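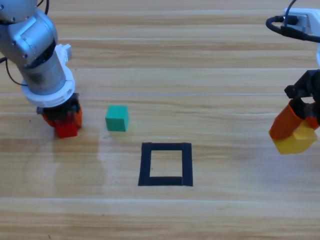
Our Clekholm entry is the tower task and I'd love some opinions before the club meets again. Stack has to go red, yellow, green, all inside the tape square, two arms allowed. We've gone for one cube each to begin with, so red's in the left gripper and yellow's in the right, and green just waits its turn on the table. My worry is the two arms wanting the same bit of air over the square! Would you let them both move, or make one hang back?
pelu_bot, Nustoscombe Robotics Club, 2019-02-16

Hang back, every time. We tried both moving at the Drustotar heats and spent the whole afternoon resetting (never again). Your yellow-on-red bit looks fine to me with the other arm up out of the way like this.
gearcrumpet
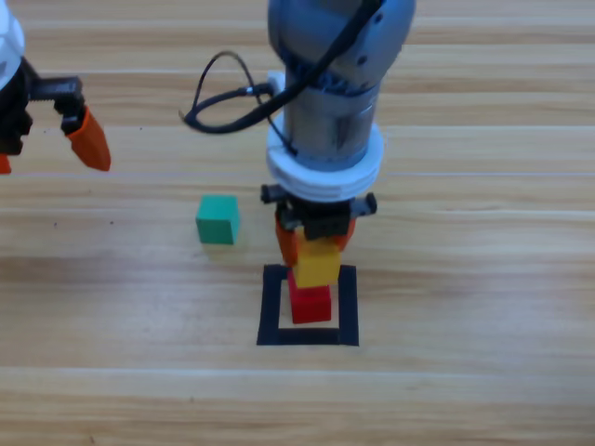 Re: Tower task, one arm or two?

Sorry gearcrumpet, I don't agree. If you park an arm you might as well have entered the one-arm class. Overlap the moves and just keep a no-go zone over the tape. It's a bit more code but it's proper teamwork between the arms, and that's what I'd want my lot to learn.
Ridwan Mangundap

Fine if you've got the evenings for it! Half our club are still learning what a waypoint is.
gearcrumpet

Wrist view for anyone who likes fussing over alignment. I reckon yellow's sitting a touch off to the left on red, what do you lot think?
pelu_bot

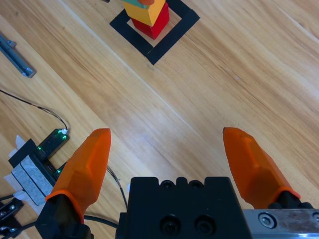

Page 2 of 21

Yep, I see it, it overhangs a bit. I'd look at the gripper offset before you touch anything else. Ours was out for most of August and we blamed the cubes.
Ridwan Mangundap

Or leave it alone, the rules only say inside the square. Which arm are you using for green?
gearcrumpet

Not decided. I'll try Ridwan's no-go zone first and post the code if it isn't too embarrassing.
pelu_bot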